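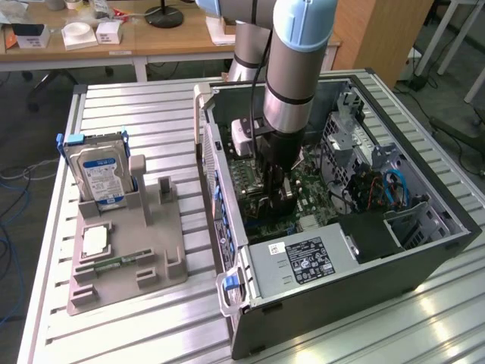 The arm over the open tower, with the parts fixture and its hard drive to the left.

Three grippers, one old computer

Taking a memory stick out of a desktop computer is a small job for a person. For a robot arm it is a good way to find out which gripper is worth paying for.

Parvaneh Rostami has been running that comparison at Skerel, a firm that wants to automate the first steps of electronics recycling. The test computer lies on its side with the panel off. A fixture next to it has a place for each part: a slot for the hard drive, a recess for the processor and a long slot for the RAM. The arm has to move parts between the case and the fixture without bending or dropping anything.

Three grippers were tried on the same arm with the same controller. The first, from Unurer, has long parallel fingers and a light touch. The second, from Lopes, is stronger and wider. The third was made in the Skerel workshop with narrow fingertips that can be changed in a few minutes. Each one ran the full set of moves 20 times a day until it reached 1000 cycles.

The Lopes gripper did best with the hard drive. It held the drive square and rarely needed a second try. It was too wide for the memory slots, and Rostami stopped using it there in March after it kept touching the part next to the one it was sent for.

The Unurer fingers fit the slots well but flexed when they pulled. "You ask for a straight lift and you get a small tilt," Rostami says. "RAM does not like a tilt." She lowered the speed, and that helped, but a full set of moves then took almost 31 minutes.

The workshop gripper was the slowest to set up. Its fingertips wear out and have to be checked every morning. It also had the fewest failed grips on memory and processors, and it is the one Rostami would choose for a mixed job.

Cable plugs remain a problem for all three. The current software, Plivgate, finds a rigid part well enough but loses track of a plug once the wires behind it move. The next round of tests will use a second camera and the same computer.

Search articles Enter keyword Go

Contact the editors | Copyright 2023 | Back to top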